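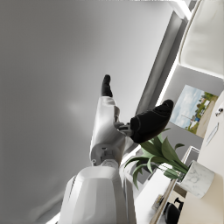 Lauf 126. Wieder der Daumen.

Kobe De Bruijn saß seit dem Mittag vor dem Planer, November, draußen längst dunkel. Kaffee kalt. Der simulierte Arm hob sich, suchte, blieb stehen. Kein Fehler im Log. Nur diese eine Zeile: Ziel erreicht.

Welches Ziel, verdammt.

Die Aufgabe hieß: Pflanze gießen. Mukavum, so hatten sie den Planer getauft, rechnete 3,233 Sekunden und streckte dann die Hand nach oben. Am Blattwerk vorbei, Richtung Bild an der Wand. Himmel, Wolken, eine Reihe Bäume. Jedes Mal.

Er drehte die Gewichte zurück. Kollisionsabstand auf 8. Neu gestartet. Wieder das Bild.

Telefon. Stimar, die Chefin, ohne Gruß.

»Morgen früh will Lavach das sehen.«
»Weiß ich.«
»Und?«
»Er greift nach den Bäumen.«
Pause. »Was für Bäume?«

Er legte auf. Unhöflich, egal. Scrollte durch die Kostenkarte, Schicht für Schicht. Da. Klasse »Pflanze«, zwei Treffer. Der Topf auf dem Regal mit 75 Prozent. Das Foto mit mehr. Die Wahrnehmung hatte die gemalten, nein, fotografierten Bäume für die echteren gehalten, und der Planer war ihr brav gefolgt.

Eine Zeile. Tiefe prüfen, flache Treffer verwerfen. Seine Finger vertippten sich zweimal, dann lief der Compiler durch.

Vor dem Start sah er noch mal hin. Der Arm stand da, die Hand schräg nach oben, dahinter die kleine Straße, oder wars ein Feld. Er wäre jetzt auch gern dort gewesen.

Enter. Lauf 127.

Die Schulter drehte sich, lansgam. Kobe hielt die Luft an.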